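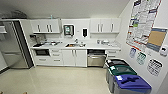 Shared Kitchen at Numari Building Reopens to Tenants

March 16, 2021

The shared office kitchen at the Numari building is open again after work that kept it closed for most of the winter. Tenants on both floors can use it during regular building hours.

The room has white wall cabinets on either side of the sink, a long white countertop and a stainless steel refrigerator at the left end. A coffee maker stands on the counter next to the refrigerator, and the dish rack is to the right of the sink. Paper towels are in the black dispenser on the wall.

Desach, the company that manages the building, said the work cost $3,485 and was paid for out of the regular maintenance budget — tenants will not see a separate charge. The plumbing under the sink was replaced by Yazıcı, a local contractor.

The building has 152 people on its tenant list, though many are still working from home. For now, Desach is asking that no more than three people use the kitchen at one time. Food left in the refrigerator should be marked with a name and a date, and unmarked items will be thrown out at the end of each week. Dishes on the rack should be put away the same day.

A second kitchen, on the floor rented by Ivitz, remains closed. Work there is expected to start in June and take two weeks. Questions can be left at the front desk.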